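## Paper sleeves on plastic bottles: preventing slipping and tearing

**Gemma Galli**

The Trismont Community Center will hold its family craft afternoon in October. One activity asks each child to paint a paper sleeve and fit it around the middle of a clear plastic drink bottle. The finished bottles will be displayed on their sides on low tables at the Korstead branch library.

In a trial session, two difficulties were observed. Several sleeves slid toward the neck when the bottles were handled, and others split along the seam after the paint had dried. The center has 1125 sheets of plain drawing paper in storage and would prefer to use this stock before ordering anything else. We would be grateful for advice on the following:

- whether the paper should be painted before or after it is attached
- which adhesive is suitable for children aged 5 and over
- where on the bottle the sleeve should sit

**Zulledeck Craft Room**

Paint first. Attach when dry. Please do not use a glue gun with that age group.

**M. Juhász, Korstead Schools Art Program**

Our program has offered a similar activity for four years, and the following procedure has been satisfactory.

The paper should be painted flat and left to dry overnight. Paint applied after fitting tends to soak the seam, and this is the most likely cause of the splitting you describe. Thin coats are advised. Where children wish to add outlines or figures in marker, this should be done on dry paint, before the sleeve is wrapped.

Remove the original label and wash off the remaining glue with warm, soapy water. The bottle must be completely dry. Cut the paper long enough to overlap itself by three quarters of an inch. Fasten one end to the plastic with double-sided tape, wrap it firmly, and fasten the overlap with a second strip running the full width of the sleeve. A glue stick is acceptable for the overlap but does not hold well on the plastic.

As to position, choose the smoothest part of the bottle. Ridged sections near the neck and toward the base give the tape very little to hold, and a sleeve that extends over them will lift at the edge. Leave the cap on during wrapping, as a capped bottle is less easily squeezed out of shape.

A painted band at each end of the sleeve gives younger children a clear limit for their drawing. The bottle shown with this reply has a blue band at one end and a green one at the other, with rows of outlined hearts and some flowers between them. Drawing paper of ordinary weight is suitable, so your existing stock should serve.

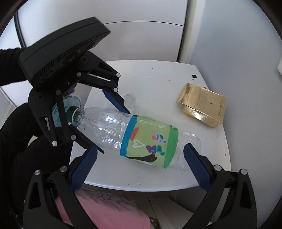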